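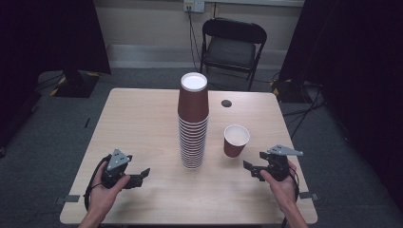

Samel switches its coffee stations to stacked paper cups

Office and event caterer Samel is changing the way cups are set out at its self-serve coffee stations, with brown paper cups in nested stacks to replace the loose trays used until now. The change applies to all 46 stations the company runs in workplaces, libraries and community halls, and takes effect in May.

Under the new arrangement, each station will open with 300 cups. Staff will put out a stack at a time and keep the rest in the cupboard below in their sleeves. The top cup in every stack is to be turned upside down over the others, which keeps dust off the ones underneath and does away with separate plastic covers.

"People take one cup and leave the others alone when the stack is in front of them," said Reinhold Bauerfeind, operations manager at Samel. "With the trays, cups were getting knocked over and picked up by the rim, and a fair few went in the bin without ever holding a coffee. We wanted something simple that a new starter could set up on their first morning."

The cups are brown on the outside and white on the inside. Samel chose the white lining so that customers and staff can see at a glance if a cup is clean. They are supplied by Kröger in a single size, suitable for filter coffee, tea and hot chocolate. Lids will still be available on request.

The layout was settled after a trial at the Priltholm business centre, where 148 regular users were asked to comment on the stations. Most of the comments were about the reach to the cups and the lack of bench space beside the urn. As a result, stacks will now stand well in from the edge of the table, with a clear space to the right where a customer can put a cup down before filling it.

Samel has also written a two-page set-up guide for its station attendants. It covers the height of the stack, wiping down the table before the cups go out, and what to do with cups that have been handled and put back – these are to be set aside for staff use at the end of the shift. Attendants will check the stacks at 10 am and again at 2 pm.

Customers who bring their own mugs will continue to receive the same discount. Ceramic mugs will stay in place at sites with a dishwasher, and site managers who would prefer to use only ceramic can arrange this through their usual contact.

The storage cupboards and tables at the stations are being checked by fit-out company Clerkura, which will replace worn tabletops as needed. Stations will stay open during the work, although some may be moved a short distance within the same room.

Enquiries about the new set-up can be made through the Samel customer office, open 8 am to 4 pm on business days.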